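The Estate of the Top Drawer 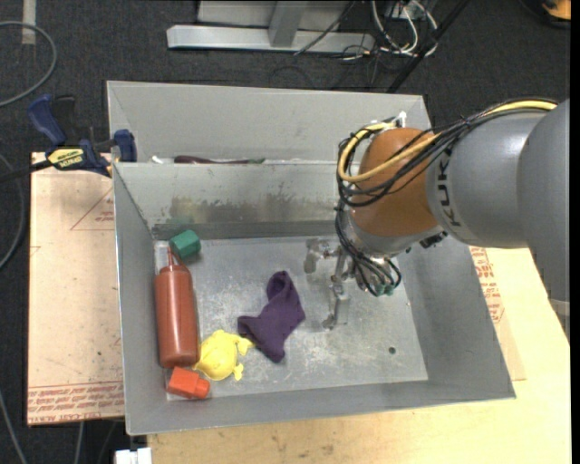
The bin, with the bottle, the toy, the cloth and the two blocks.

By four in the afternoon the whole of Aunt Vonny's kitchen had been divided except for what was in the bin.

The house had gone to the bank and the car had gone to a cousin in Ikinmont who didn't drive. The good plates went to my sister Paula, who said she didn't want them and had already wrapped them. What was left had come out of the top drawer by the stove, and Kauko Saarinen, executor, had tipped it into a metal bin from the workshop and told us we would each choose in turn, oldest first, until the bin was empty.

"There are three of us," Paula said, "and five things."

"Then it will be quick," said Kauko.

He had been our aunt's neighbor for 44 years and her executor for three weeks, and he took the second job much more seriously. He had a folder. He had bought a pen for the occasion. The bin had a hole in the floor and scratches all over it, and a brown stain along the back wall that my brother Dean kept looking at.

"What was in this before?" Dean said.

"Bolts," said Kauko. "Dean, you are the oldest. Choose."

Dean leaned over. I should say that he had flown in, that the ticket had cost him 400 dollars, and that he had mentioned it at the airport, in the car and during the prayer. He was looking for something that would bring him out even.

"Is the bottle worth anything?" he said.

It was a squeeze bottle, reddish brown, the kind with a long thin nozzle. Aunt Vonny had kept barbecue sauce in it for as long as any of us had been alive. She made the sauce herself from a recipe she wouldn't give out, and she once hung up on the Bolent County Fair when they asked for the ingredients.

"It is a bottle," said Kauko.

"Then I'll think about it."

"You may not think about it. The rules are on the second page."

Dean took the bottle. Kauko wrote it down, and under it he wrote the time.

Paula was next. She reached straight past both blocks and put her hand on the purple cloth, and then she took her hand back, and I knew we were going to be there until dark.

"That was my cloth," she said. "She took it off me at the lake, the summer I was 16. I had it on my head."

"Then choose it."

"I shouldn't have to choose it. It's mine. It shouldn't be in the bin at all."

Kauko turned over several pages. There was nothing in the folder about things that shouldn't be in the bin. He read some of it aloud anyway, a paragraph on drainage, and Paula said that if the cloth counted as her turn she wanted the plates to count as nobody's, and Dean said in that case he'd like to talk about the plates.

So we talked about the plates – the Seppälä plates, from the grandmother's side, which none of us had ever been allowed to eat off. Dean thought they should be sold. Paula thought they should be kept together, by her, in the box they were already in. I went and put the coffee on. When I came back they had moved on to the funeral flowers.

"You," said Kauko to me. "Choose out of order. I will make a note."

I took the yellow toy. I couldn't have told you what it was, then or now. It had a round body, a bump on top and two little fins, or feet, and we had each been handed it in turn whenever we cried in that kitchen. Dean called it the duck. Paula called it the fish. Aunt Vonny had called it Mr. Vonstead, after her dentist, and never said why.

They both stopped talking.

"You're taking Mr. Vonstead?" said Dean.

"You had first pick," I said. "You took the bottle."

"I thought we were doing the valuable things first."

Paula had her lips pressed together. She picked up the cloth, finally, and shook it out and folded it in quarters on the table, and said the lake had been a bad summer all around and she didn't know why anyone would bring it up.

"Two remaining," said Kauko. "One green, one orange."

"What are they?" said Dean.

"Blocks."

"Blocks of what?"

Kauko put on his glasses and looked for a while. "Kauko," he read, from the folder this time, from the very last page, in our aunt's handwriting. "'If they are still arguing at the blocks, you keep the blocks.'"

He put one in each coat pocket, signed the page, and asked if there was any milk for the coffee.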